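冬の夜は詰めチェスがいちばん

こんにちは。今月もなんとか発行日に間に合いました(ぎりぎりです!)。

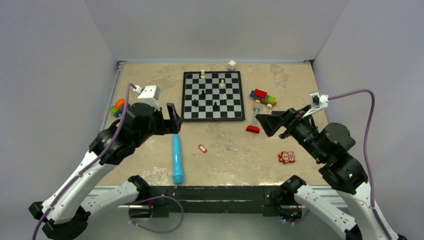
年末に風邪をひいて、ほとんど外に出られなかったんです。本を読むと眠くなるし、ドラマは続きが気になって寝られなくなるし、どうしようかなと思っていたところに、棚の奥から古いエンドゲームの問題集が出てきました。だいぶ前に古本で400円で買って、最初の三ページだけやって放り出していたやつです。

これが、はまりました。駒が少ないから初心者向けかと思いきや、とんでもない。キングとポーンだけの局面で一時間うなって、答えを見たらキングを一歩うしろに下げるだけ。え、下がるの!?と声が出ました。前に出たら引き分け、下がれば勝ち。いわゆるオポジションという考え方で、キング同士がひとマスあけて向かい合ったとき、先に動かなければならないほうが損をするという話なんですが、頭ではわかっていても、いざ自分の番になると前に出たくなるんですよね。

そこでサークルのイェルク・ラマースさんに相談したら、「一晩に一問、答えは朝まで見ない」というやり方を教わりました。半信半疑で始めてみたら、歯をみがいているときに急に手が浮かんだりして、なかなか楽しいです。今で40問まで進みました。正解したのは……半分もいっていないと思います。間違えた問題にはえんぴつで小さく丸をつけて、あとでもう一回。丸が二つついたページが増えてきて、ちょっと悔しい。

苦手なのはルークの終盤です。ポーンが一つ多いのに勝てない局面が山ほどあって、解説を読んでも「なるほど」と「わからん」の間を行ったり来たり。ルークは相手のポーンのうしろに置け、とはよく言われますけど、置いたあとどうするんだ、というところで毎回止まります。どなたか得意な方、次の例会で捕まえさせてください。お茶くらいはおごります。

そうそう、四月の例会はビアギット・ペーターセンさんが終盤だけの練習会をやってくれることになりました。序盤も中盤も飛ばして、残り数個の駒からいきなり始める形式です。持ち時間はひとり12分。定跡を覚えていなくても参加できるので、ふだん見学だけの方もぜひ。参加費は2,000円、お菓子つきです(お菓子は私の担当なので、甘いものが多めになります)。

問題集は貸し出しもできます。ただし丸だらけなのと、途中に一か所コーヒーのしみがあるのはご勘弁を。しみの下の問題は私もまだ解けていません。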